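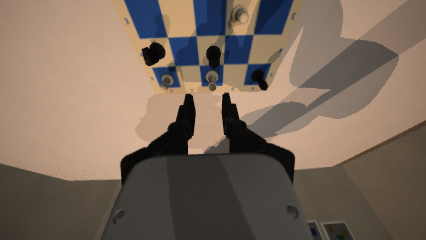

Felicidad Mangubat
Responsable des travaux pratiques de robotique, école Evangelista

Chapitre 3
Comparer des préhenseurs et des caméras sur une tâche de pose

Les deux premiers chapitres vous ont appris à faire bouger un bras. Vous allez maintenant lui demander de prendre quelque chose, et c'est là que le métier devient passionnant ! Une trajectoire parfaite ne vaut pas grand-chose si les doigts se referment à côté de l'objet, ou s'ils en renversent deux autres en descendant.

Notre terrain d'essai sera l'échiquier réduit, entièrement en simulation. J'aime beaucoup cette tâche parce qu'elle tient en une phrase - déplacer une pièce d'une case à une autre sans toucher aux voisines - et qu'elle met pourtant à l'épreuve toute la chaîne : la caméra, l'étalonnage, la commande, la forme des doigts. Un cube posé seul sur une table pardonne presque tout. Une pièce étroite entourée de ses semblables ne pardonne rien, et c'est exactement ce qu'il nous faut pour départager deux préhenseurs qui paraissent équivalents sur catalogue.
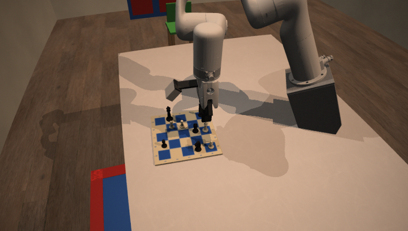 Il faut aussi s'entendre sur ce que « réussir » veut dire. Dans ce chapitre, un essai est réussi si la pièce repose debout sur la case d'arrivée et si aucune autre n'a quitté la sienne. Une pièce posée à cheval sur deux cases compte comme un échec, même si elle tient droit. Mon collègue Jhun Magbanua est plus indulgent que moi sur ce point, et vous verrez au paragraphe 3.4 que son critère change le classement final !

Nous comparerons deux préhenseurs à doigts, le Drorkton et le Hukeo. Le premier s'ouvre plus largement, le second a des extrémités plus fines. Chacun sera essayé sur 85 prises, avec les mêmes positions de départ et le même contrôleur. Gardez la même graine aléatoire d'une série à l'autre : sans cela, vous comparez surtout deux tirages.

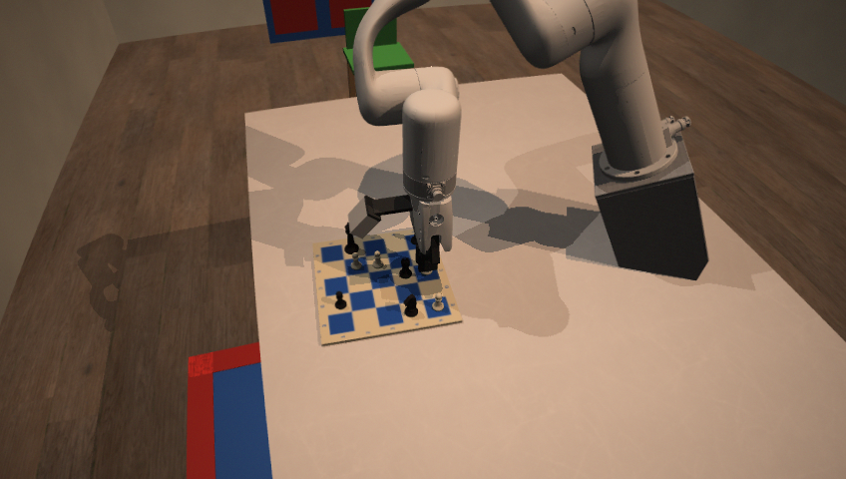
Le choix du point de vue mérite autant de soin que celui des doigts. Une caméra fixe, placée en hauteur, voit d'un coup le bras, la table et toutes les cases libres ; elle convient très bien pour planifier le déplacement et vérifier le résultat. Elle devient moins bavarde au moment de la prise. Regardez la pièce noire saisie près du bord droit de l'échiquier : les doigts en masquent la plus grande partie, et il ne reste guère que le bas pour estimer sa pose. Les ombres du bras, larges et superposées sur le plateau, compliquent encore la segmentation si votre seuil est réglé sur la seule luminosité. Une caméra proche du poignet voit mieux l'espace entre les extrémités, mais elle perd vite le reste du plateau. D'où l'intérêt - et le plaisir, vraiment - de fusionner les deux vues, ce que nous ferons au paragraphe 3.5.

Avant de lancer vos séries, relevez l'ouverture des doigts à l'approche. Dans le module Junthorpe, elle est fixée par défaut à 85 % de la course. C'est confortable pour une pièce isolée et souvent trop pour une pièce entourée. Essayez d'autres valeurs, notez-les toutes, y compris celles qui donnent des résultats affreux : ce sont souvent les plus instructives.

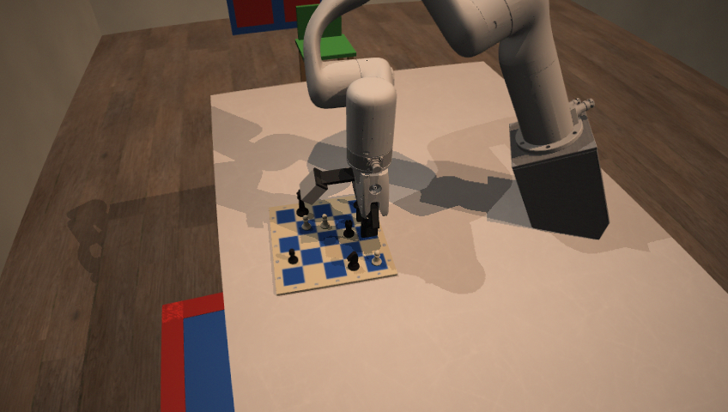 Faut-il étalonner de nouveau la caméra quand on change de préhenseur ?

Pour une caméra fixe, l'étalonnage reste valable tant que ni elle ni la base du bras n'ont bougé. Il faut en revanche redéfinir la transformation entre la bride et le point de prise, car la longueur des doigts diffère d'un modèle à l'autre. Si la caméra est portée par le préhenseur, reprenez aussi l'étalonnage main-œil. La procédure complète figure au paragraphe 3.2, suivie de 18 exercices corrigés.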